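Collating the Bellstead reprint

The 1909 memoir of the Stasiv estate exists in two states, and the facsimile that most libraries hold was made from the poorer one. I spent the first half of March comparing my copy of the original with the Bellstead facsimile, page by page.

The original runs to 352 pages plus an unpaginated appendix of rent tables. The facsimile has the same page count, but gathering 7 was photographed from a later printing. The catchwords differ and the footnotes have been reset in a smaller face. One note on the land survey is shortened by two lines, with no mark to show the omission.

The appendix is the larger problem. The facsimile reproduces it at reduced size and drops the column of arrears. Anyone citing the tables from that edition is citing gross rents only – a distinction the author himself makes in the preface.

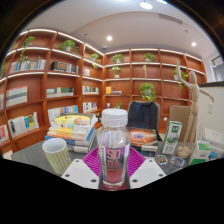 Does the reset gathering change the sense of the text? Only in the survey note, where the missing lines name the parish boundary used for the valuation.

I have catalogued the variants in a plain text file, keyed to page and line. Binding is not a reliable guide to state: my copy is in grey cloth, but the Toltel sale catalogue lists one in green with identical contents. The colour of the cloth should be recorded and otherwise ignored.

Still to check is the Ideck abridgement, which claims to follow the original. Its preface is signed with initials I have not been able to trace.

Comments

marginalia_nz: My green cloth copy has the full survey note. Happy to send the page if useful.

quarto: Does the abridgement keep the arrears column?

Blog author: The abridgement has no tables at all, from the contents page.

Contact | © 2021 | Back to top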